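Minutes of the Bench Practice Working Meeting
Prurnero, demonstration floor
September 24, 2025

Chair: Sze-wing Kwok
Present: 8 in the room, plus the Clostance integration team by phone
Minutes taken by the operations desk

1. Minutes of the last meeting

Approved with one correction. Item 4 should have read "operator's stop button" and not "supervisor's stop button." The shared copy has been changed.

2. Matters carried over

The revised wall chart for the emergency stops has been printed and put up at both entrances. The old chart is to be taken down from the break room, where it is still hanging.

The relabeling of spare cables is not finished. Carried over to October.

3. Bench rules, draft 3

The chair went through the draft clause by clause. Comments had come in from the Voler task group and from Clostance, and most of them were about wording.

Clause 1, seating and standing. The draft said that anyone watching a two-arm bench must stay "at a safe distance." Clostance asked for something people can check. After some discussion it was agreed that observers stay on the far side of the table from the arm mounts, and that no one leans over or rests a hand on the tabletop while the arms are enabled. Seated observers are allowed. Chairs on casters are allowed too, but the person in the chair has to keep it back from the table edge. A request to ban rolling chairs altogether was talked through and dropped.

Clause 2, badges and loose items. Lanyards may be worn by seated observers. Anyone reaching onto the table to reset objects takes the lanyard off first or tucks it inside their clothing. Hood strings are treated the same way. The Voler group asked if this applies when the arms are disabled. It does, as it is easier to keep one habit than two.

Clause 3, cables. Cables at the wrist need enough slack for the full turn of the joint but must not hang low enough to sweep objects off the table. Bundles that run over a table edge are to be tied at the edge and again at the floor. The word "neatly" was removed from the draft.

Clause 4, objects on the table. Only objects on the task sheet may be on the table during a run. For the waste sorting task this covers paper cups, foil trays and crumpled paper. Objects are set by hand with the arms stopped, and the person setting them calls out "clear" before stepping back. Trash from the floor is not to be used as a substitute when an item gets worn out. Fresh stock is on the Zoëga shelf.

Clause 5, mixed grippers. Where a bench can be run with either three-finger or two-finger grippers, the run sheet has to say which is mounted on each side. The Clostance team reported 14 sheets from last quarter with this line left blank. Sheets with a blank line will be sent back from October on.

Clause 6, indicator lights. The chair reminded everyone that a green light at the wrist tells you the unit has power and nothing more. It does not mean that the arm is stopped or safe to touch. The draft had this in a footnote — it moves up into the main text.

Clause 7, floor tape. Tape marks are to be replaced when they lift. There was a question about color. Yellow stays.

Views of the sorting bench were tabled with clauses 1 to 5.
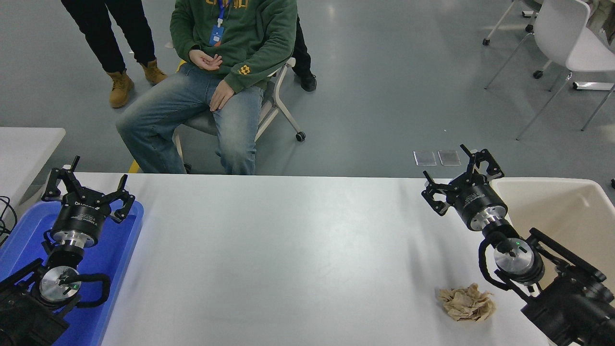
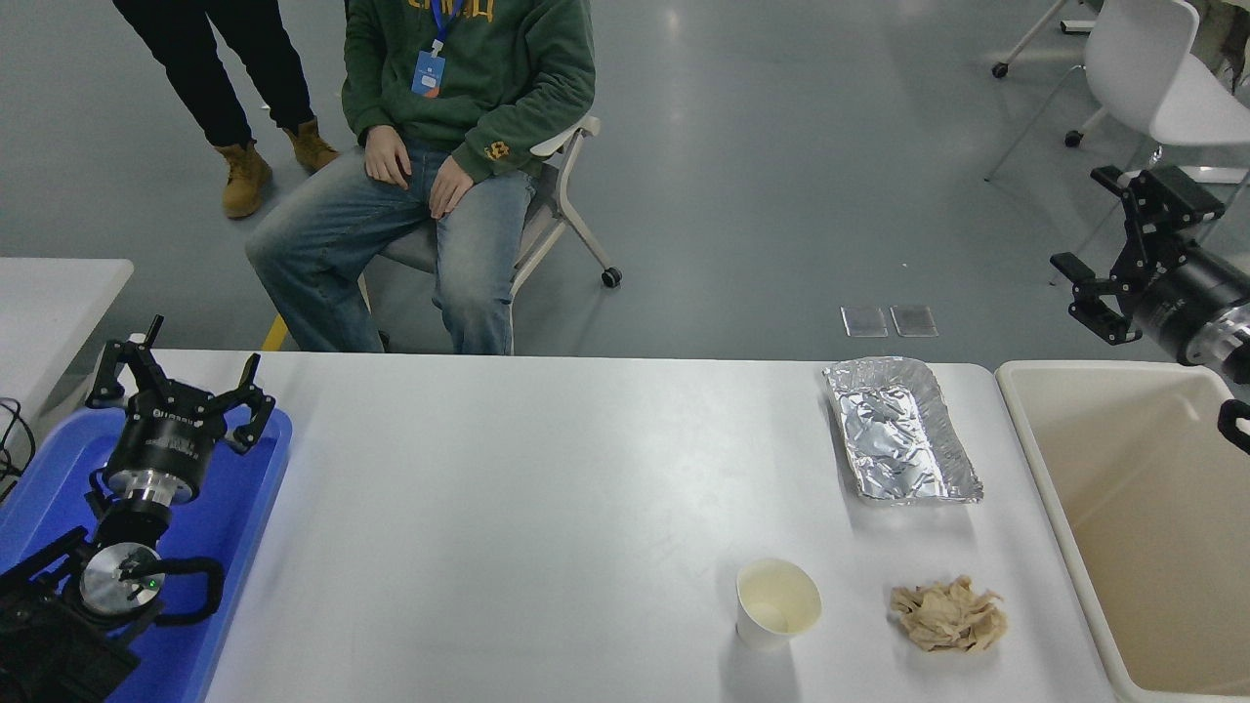
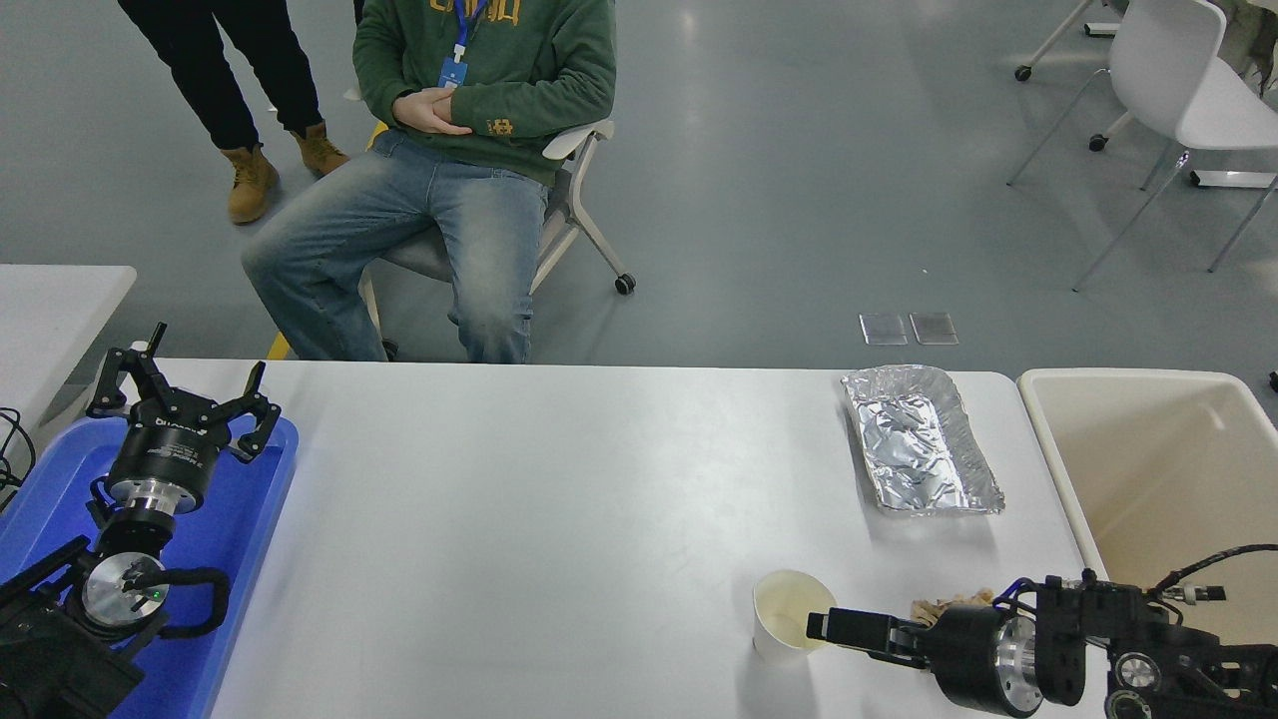
Draft 3 was accepted with the changes above. The chair will send out a clean copy, and comments on it should be limited to errors. New points go to the next draft.

4. Run log

The log now holds 192 runs for the sorting task. The Voler group asked that stopped runs be kept in the log with the reason given, even when the reason is minor. Agreed. Stopped runs will no longer be overwritten by the repeat.

There was a longer discussion about who may restart after a stop. The present rule lets any trained person do it. Clostance would prefer that the person who pressed the stop be the one to release it. No decision. Sze-wing Kwok will write up both options on one page.

5. Training

Two new operators still need the bench induction. Until they have done it they may observe and fill in run sheets, but they may not set objects. The induction slides show the old clause numbers and need updating before they are used again.

6. Other business

The room booking page lists the demonstration floor under its old name. Operations will ask for it to be corrected.

7. Actions

Clean copy of the bench rules — Sze-wing Kwok
One-page note on restart after a stop — Sze-wing Kwok
Cable labels — operations desk
Induction slides — Voler group
Removal of old chart, break room — operations desk

Next meeting in October, same room. Agenda items to the operations desk.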